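Equipment Requests: Frequently Asked Questions
Stekia Dining Automation Program

Who may request a sorting station?
Any kitchen manager at the Drisport or Gristthorpe sites. Requests are reviewed in June by Florante Tagle, Equipment Planning.

What should the budget include?
List the arm, the gripper and the mounting table as separate lines. Include 2 spare sets of gripper fingers per station. Installation is charged to the site.

Will one gripper handle all of our flatware?
Please submit a sample of every pattern in use, chopsticks included. Quotations are based on the sample as supplied.
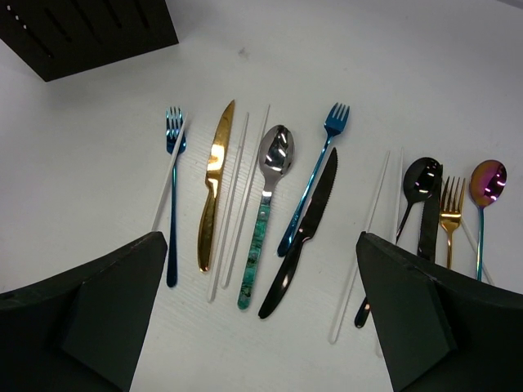 Mixed forks, knives, spoons and chopsticks on the table, seen from the gripper.

How long is a quotation valid?
Quotations from Gunawardena are valid for 30 days. Orders placed after that period must be quoted again.

Can a station be leased?
Yes. The lease term is 3 years, with maintenance included. Replacement fingers are billed separately.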